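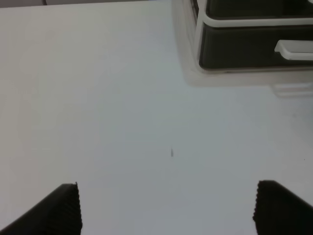

Ribbed fingers, open, seen from the wrist camera during the drawer trials. The drawer organizer is at upper right.

Home News Features Bench Tests Archive Subscribe

Three Grippers, One Drawer

Pulling open a small drawer is a poor test of strength and a good test of nearly everything else. The handle is short, the cabinet is light, and a finger that closes a little off center pushes the whole unit across the table before the drawer moves at all.

Endang Liem has run the gripper bench at Bukambridge for four years. Her group compared three parallel grippers on the same arm, with the same controller and the same wrist camera. The first was the Temov, which has black fingers with ribs cut into the inner faces. The second was the Tamihana, with flat rubber pads. The third was a shop-built unit the group calls Birkumine, after the street where its first parts were machined.

Each gripper made 200 pulls on a small organizer with a white frame and black drawer fronts. Further runs covered closing, regrasping and approach from the side. The full log holds 3529 attempts, of which 1045 were thrown out when a mount screw on the arm was found to have backed off. Liem had those repeated in November of the previous year.

The ribs on the Temov run in fine vertical rows. Zdeňka Mikuš, who wrote the grasp code, expected them to help on the handle and saw little gain while the pull was straight. The difference came at an angle. Flat pads crept toward the end of the handle as the drawer opened. The ribbed fingers held their place, but they also passed more side load into the cabinet, and a light cabinet turns easily.

"You choose which part is going to slip," Mikuš said. "With pads it is the handle. With ribs it is the furniture."

The camera gave more trouble than the fingers. Mounted at the wrist, it sees both fingertips and the table between them, and a wide view of a white table offers very little to measure from. White plastic on a white surface was worse. The lower edge of the organizer faded into the tabletop, and the first edge detector placed it wrong by a finger width. Tsutomu Kubo changed the method to find the black drawer front first and work outward to the handle. Exposure was then fixed by hand and left alone.

Controller rate was set to 1000 Hz for all three units. Kubo tried lower rates on the Birkumine and found the closing motion acceptable, though the force reading lagged at first contact.

Liem's group now uses the Temov for angled pulls and the Tamihana for the rest. The Birkumine is back in the shop for a new spindle nut.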